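About Stomgate

Stomgate looks after hand-held grippers and the small benches they are used at. We set them up, we keep them in good order, and when one comes back with a cracked finger or a camera that has started to drift, we put it right. That is the whole of the business, and we have been happy with it for long enough now that we no longer feel the need to add anything grander to the sign on the door.

The workshop was started by Chaiwat Thaweesak, who had spent a good many years mending packing machines and had grown rather tired of crawling underneath them. A friend asked him to look at a pair of grippers that would not agree with each other about where they were, and he had them on his kitchen table for most of March. He still has the notebook from that month, and if you come for a visit and show the slightest interest he will fetch it down for you – do allow a bit of time for this.

Most of what we do is built on the Gemo, our own set-up routine, named after nothing in particular (it was the name of the folder). Every gripper that arrives is given a number, and the most recent one on the shelf is 2,413. It is wiped down, opened, closed, opened again, and left switched on through lunch before anyone takes a reading from it. We like to know how a tool behaves when it has been awake for a while, as many of them are charming for ten minutes and then go off.

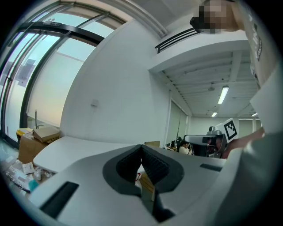 Lining up the cameras is the part of the work we are fondest of, and the part customers ask about most. A camera that sits a hair out of true will give you readings that look perfectly sensible and are wrong all the same, so we go slowly and we do it by hand. Grippers are set up in twos whenever they will be used in twos, with one held close by while somebody steadies the other, fingers against the housing, and the marker card stands upright beside the little camera on top. We take 49 readings for each tool, shift our grip, and take them again. If the two sets do not match we look at the mount first, then the cable, then ourselves.

Repairs are handled on the Bunnag bench, which has its own lamp, its own drawers and its own rather firm rules about mugs. Worn finger pads, loose screws, tired cables and knocked lenses make up the bulk of it. We keep 400 spare pads in stock and a smaller supply of nearly everything else, and we would always sooner mend a part than sell you a new one. Old mounts go in a tray and are raided shamelessly.

Every job is written up in Cesar, our service log, which holds 1,655 entries and is kept in plain words so that the next person can follow it. You get a copy of your own pages with the tool when it goes home, including the grumbling.

If you would like us to set up a new pair, or to have a look at an old one, please write to us first and tell us what it has been doing, in as much detail as you can bear. Visitors are very welcome from ten in the morning, and the kettle is generally on by then.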